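Search this blog
Search
Home
Older posts

A Weekend With the Tevo Wagon

February — by Shabani Nyamweya

I had the Tevo wagon from Friday night until Monday morning, and I put 610 miles on it. The dealer in Gondton lends one out overnight if you're serious about buying, and I talked them into the whole weekend because my sister lives four hours away and I told them I wanted to see what it was like on a real trip. They agreed as long as I brought it back with a full tank.

My current car is a twelve-year-old sedan with a trunk that won't stay open on its own. I'm not hard to impress. I tried to keep that in mind.

The first thing I noticed was the driving position. You sit lower than in the crossovers everybody on my street has, and the windshield pillars are thin enough that I could see people at crosswalks without leaning forward. The seat goes up and down with a lever on the left side. I'm six foot one and had room above my head. My brother-in-law is taller than that and sat in back for an hour without complaining, though his knees were against the seat. 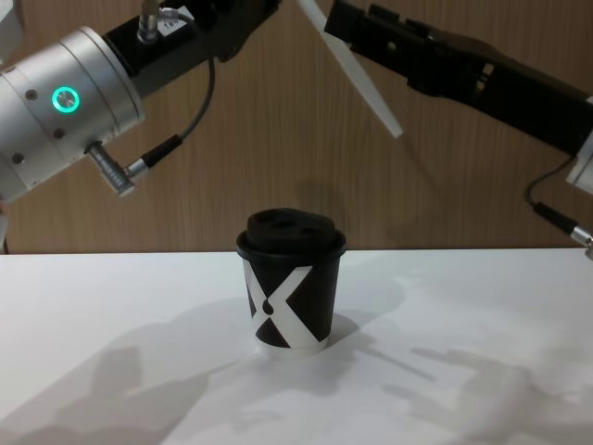

On the Highway

Most of the miles were interstate, at 70 or a little over. The wagon is quiet up to that speed. Above it you start hearing wind around the mirrors, and on the concrete stretch south of Gondton the tires drone enough that I turned the radio up. On fresh asphalt it was fine.

The engine is the smaller of the two they sell. It gets up to speed on a ramp if you plan ahead. Passing a truck on a two-lane road took more room than I wanted, and the transmission waits a second before it drops a gear. I got used to that by Saturday afternoon. My sister drove it to the grocery store and mentioned it right away.

I averaged 40 miles per gallon going out and a bit less coming home, with a headwind and a load of furniture. The furniture was an old Rautiainen bookcase that my sister wanted gone. It went in flat with the back seats folded and the hatch closed normally. In my sedan I would have needed a roof rack and a calm day.

Things I Didn't Like

The touchscreen handles the heat and the fan. There is a shortcut at the bottom of the screen, but it disappears when the map is up, so changing the temperature takes 2 taps and a look away from the road. I don't want to do that at night in the rain, and I had to — Saturday evening it rained the whole way back from dinner.

The lane keeping is too eager. It tugged at the wheel on a country road with faded lines, and I shut it off. It comes back on every time you start the car. The salesman said that can't be changed.
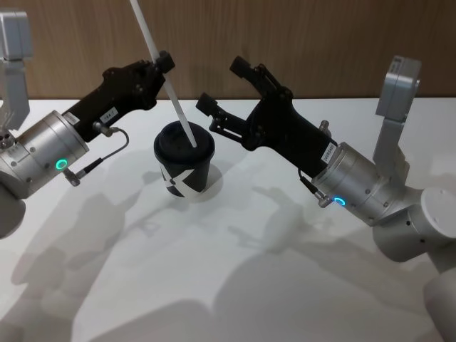 Small storage matters to me more than horsepower does, and the Tevo is mixed on that. The door pockets are deep and lined with felt. The two cup holders sit in front of the shifter, side by side, and they're shallow. A tall bottle leans over in a turn. They do better with a disposable coffee cup like the black one on the white table, which is the kind of thing I usually have with me before seven in the morning. The armrest bin is the size of a shoebox, and there's a slot for a phone that was too narrow for mine with its case on.

What I'm Going to Do

I drove a Vutier back in the fall, the hatchback, and I still think about the steering in that car. It felt more direct, and the heater had knobs. It also had a much smaller cargo area and cost more with the same equipment. The bookcase would not have fit.

The dealer called the day after I returned the wagon. They offered me a fair number for the sedan, better than I expected given the trunk. I asked whether they could find one in the dark green with cloth seats, and they're checking with their other lot. If it shows up I'll probably sign. If they only have the gray one with leather, I'll wait until spring and drive the Vutier again.

Get new posts by email. Enter your address to subscribe. You can unsubscribe at any time.

This site uses cookies. By continuing to browse you agree to their use. OK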